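그릴릭, 포르쿠스 매장 36곳 인수… 간판은 9월까지 그대로

2024년 3월 13일 | 생활경제팀
읽는 시간 3분

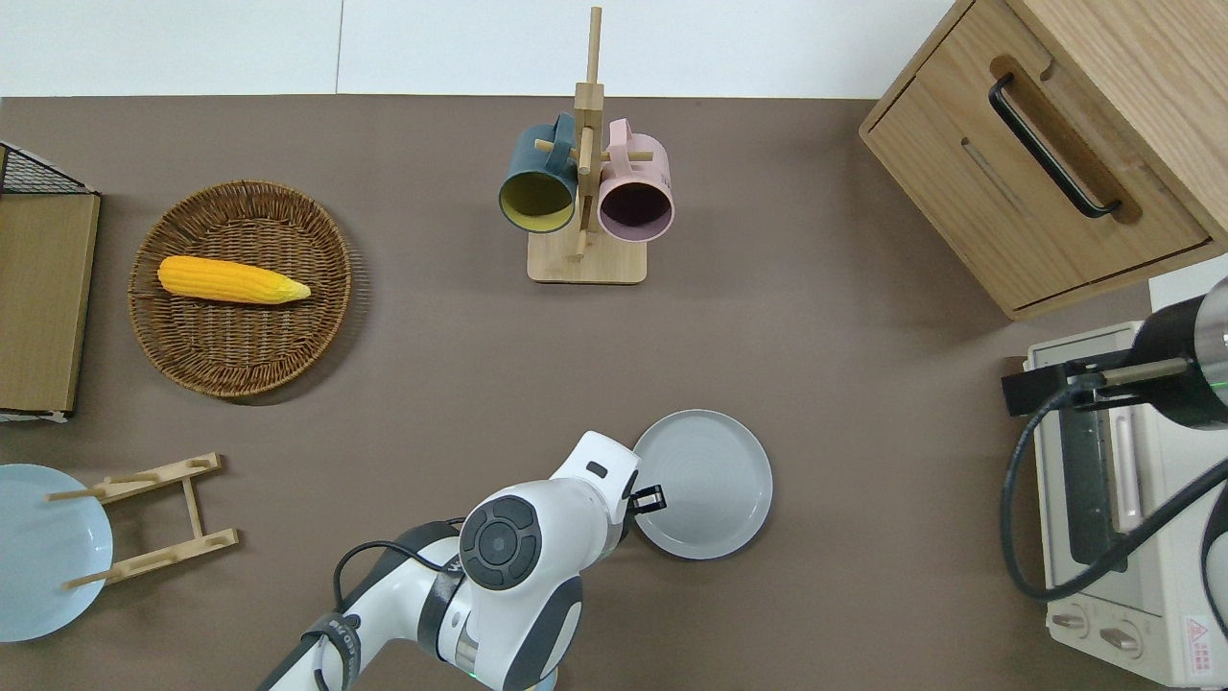
주방·식탁용품 체인 그릴릭(Grillik)이 경쟁사 포르쿠스(Porkus)의 매장 36곳을 넘겨받는다. 양사 오늘 오전 동시 발표. 인수 금액은 비공개.

대상은 수도권과 충청권 매장이다. 머그, 접시, 바구니, 도마 같은 소품 위주로 팔던 중소형 점포가 대부분. 포르쿠스가 운영하던 나머지 매장은 이번 계약에서 빠졌다. 이쪽은 당분간 포르쿠스가 직접 끌고 간다는 설명인데, 언제까지인지는 밝히지 않았다.

간판은 9월까지 유지. 그 뒤 순차적으로 그릴릭으로 바뀐다. 어느 지점부터인지는 미정이다. 회사 측은 "임대차 계약이 매장마다 달라 일정을 한꺼번에 잡기 어렵다"고 했다.

소비자 입장에서 당장 챙길 건 적립금과 상품권이다. 포르쿠스 멤버십 적립금은 9월 말까지 기존 매장에서 쓸 수 있고, 그릴릭 포인트로 옮기는 것도 가능하다. 전환 신청은 다음 달부터 앱과 매장 계산대에서 받는다. 전환 비율은 일대일. 다만 한번 옮기면 되돌릴수 없다. 종이 상품권은 전환이 안 되고 매장에서만 쓸 수 있다. 환불 여부를 묻자 "약관에 따라 처리한다"는 답이 왔다.

교환·반품 기준도 달라진다. 포르쿠스는 구매 후 30일까지 받아줬는데, 간판이 바뀐 매장부터는 그릴릭 기준인 2주가 적용된다. 간판 교체 전에 산 물건은 예전 기준 그대로. 영수증은 꼭 챙겨둘 것. 앱 구매 내역도 인정되지만 비회원 구매는 종이 영수증이 있어야 한다.

직원은 어떻게 되나. 인수 대상 매장 근무자는 전원 고용 승계라고 양사는 밝혔다. 본사와 물류 인력은 별도 협의 중이다. 포르쿠스 노조는 짧은 입장문을 내고 "승계 조건을 문서로 확인하기 전까지는 환영도 반대도 하지 않겠다"고 했다. 특히 근속 연수 인정과 주말 근무 수당을 문제 삼고 있다. 첫 면담은 이달 안에 열릴 예정.

가격은 얘기가 좀 엇갈린다. 그릴릭은 자체 브랜드 알타리(Altari) 제품을 새 매장에 바로 들여놓겠다고 했다. 알타리는 4,000원짜리 기본 머그로 알려진 저가 라인이다. 회사는 이 가격을 연말까지 안 올린다는 입장. 반면 포르쿠스가 들여오던 중가 수입 제품은 재고가 빠지는 대로 품목이 줄어든다.

납품업체 쪽은 걱정이 많다. 포르쿠스에 라탄 바구니와 쟁반을 대온 수입사 흐어(Hứa)는 거래처 변경 통보를 지난주에야 받았다고 한다. 이 회사 매출의 61%가 포르쿠스에서 나왔다. 관계자는 "여름 물량은 이미 발주가 끝났는데 누가 받아줄지 아직 모른다"며 "그릴릭에 미팅을 요청해 둔 상태"라고 말했다. 그릴릭은 기존 납품 계약을 하나씩 검토하겠다면서도 일괄 승계는 아니라고 선을 그었다.

업계에선 예상했던 수순이라는 반응이 나온다. 포르쿠스는 작년부터 신규 출점을 멈췄고 일부 점포는 영업시간을 줄였다. 온라인몰 배송도 자주 늦었다. 한 유통업계 관계자는 "소형 점포는 임대료 부담이 커서 혼자 버티기 어려웟을 것"이라고 봤다. 그릴릭은 그동안 대형 쇼핑몰 입점 위주였다. 동네 상권은 이번이 사실상 처음이다.

온라인몰은 따로 간다. 포르쿠스몰은 계속 운영되고 주문 취소나 배송 문의도 기존 고객센터가 맡는다. 매장 픽업 서비스는 인수 대상 점포에서 이달 말 종료. 이미 픽업으로 주문한 건은 기한 안에 찾아가야 하고, 안 찾아가면 자동 취소 후 환불된다.

매장 재고 정리 할인도 예고됐다. 할인 폭과 품목은 점포별로 다르고 시작일은 안내문으로 따로 알린다고. 할인 상품은 교환만 되고 반품은 안 된다. 적립금 중복 사용은 가능.

인수 대상 매장 목록은 양사 홈페이지에 올라와 있다. 오전 한때 접속이 몰려 열리지 않았으나 지금은 정상이다. 목록에 빠진 지점이 있다는 문의가 들어와 오후에 한 차례 수정됐다. 계약은 관계 당국 심사를 거쳐 최종 확정된다.

관련 기사
- 포르쿠스, 일부 점포 영업시간 단축
- 그릴릭 앱 개편… 포인트 조회 메뉴 바뀐다
- 종이 상품권, 유효기간 지나면 어떻게 하나
- 라탄 제품 수입 단가 다시 오름세
- 동네 생활용품점 임대료 부담 커졌다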